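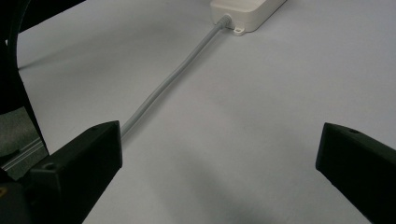
Cable exit and mounting tab on a small white electrical housing.

Flight Test Instrumentation Technician – Cikham

Fellano designs and builds electric propulsion units for light vertical take-off aircraft. We are hiring a technician to support ground and tethered flight testing of the Magesa, a single-seat demonstrator with 12 fixed-pitch rotors. The position is full-time and based at our test site in Cikham. Initial term is 17 months, with extension subject to program funding.

The role

You will report to the test lead and work with the propulsion and flight controls groups. Main duties:

Install, route and label sensor wiring on the airframe and on the static thrust stand.
Calibrate load cells, thermocouples and current sensors, and keep the calibration records up to date.
Set up the Flamitz data recorder before each run and check all channels for dropouts afterwards.
Inspect rotor hubs, motor mounts and battery enclosures between runs, and log defects.
Take part in pre-test briefings and act as safety observer when rostered.
Prepare short written reports on instrumentation faults.

The recorder is configured for 302 channels. Most are sampled continuously during a run – battery cell voltages are logged at a lower rate.

What you need

A trade certificate or diploma in avionics, electrical or mechatronics, or equivalent military training.
At least three years of hands-on work with aircraft wiring or test equipment.
Ability to read wiring diagrams and correct them when the aircraft differs from the drawing.
Good soldering and crimping skills. There is a bench test at interview.
Current driver's licence.

Experience with high-voltage battery systems is useful but not required. High-voltage isolation training is provided in the first month, and you will not work on live packs until you have been signed off. Basic scripting for data checks is also an asset.

Conditions

Ordinary hours are 38 per week. Tethered flights are flown in low wind, so some shifts start at 5:30 am. Early starts are paid at the penalty rate. Part of the work is outdoors, and some involves kneeling or working overhead. Hearing protection, gloves and safety boots are supplied.

A relocation allowance is available to applicants living more than 32 kilometres from the site.

How to apply

Send a résumé and a one-page cover letter through the careers page on the Fellano website, under Test Operations. List the aircraft types or test rigs you have worked on and your tasks on each. Copies of certificates can wait until interview.

Applications close at the end of April. Interviews will be held at Cikham and take half a day, including the bench test and a site walk.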